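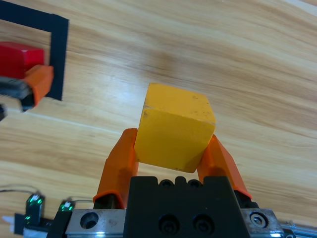 Informe de visita: jornada de puertas abiertas del laboratorio Clornevance
Asignatura: Automatización Industrial
Autora: Melaniia Harasym

1. Objeto
Se documenta la demostración de manipulación con dos brazos a la que asistió el grupo un jueves de septiembre. La sesión duró 54 minutos, turno de preguntas incluido.

2. Montaje
El puesto consta de dos pinzas que trabajan sobre un tablero de madera clara. Los dedos son de plástico naranja mate, de geometría facetada, y convergen sobre la pieza desde ambos lados. El cuerpo de la pinza, negro, se apoya en una placa metálica plateada. Junto al extremo del perfil hay dos módulos pequeños con indicadores LED verdes. Una cinta negra delimita parte de la superficie de trabajo.

3. Tarea
La tarea, denominada Ratik por el laboratorio, consiste en trasladar bloques de color a la zona marcada. El cubo amarillo se sujeta por dos caras opuestas y puede quedar ligeramente girado respecto a los dedos. El bloque rojo corresponde a la segunda pinza. El monitor fijó un límite de 60 segundos por ciclo y una pausa de 800 ms entre el cierre de los dedos y la elevación.

4. Observaciones
Las aristas del cubo están redondeadas y la cara frontal presenta marcas de roce. Una inclinación de la pieza en el agarre — aunque sea pequeña — se traslada a la posición final, por lo que convendría medirla antes de soltar. Se preguntó por el control de fuerza; la ingeniera Brynjólfsdóttir indicó que en esta versión solo se regula la apertura.

5. Trabajo pendiente
Repetir el análisis con la pinza Horner del aula y comparar la orientación del cubo antes y después del traslado. Los datos se incluirán en el anexo 2.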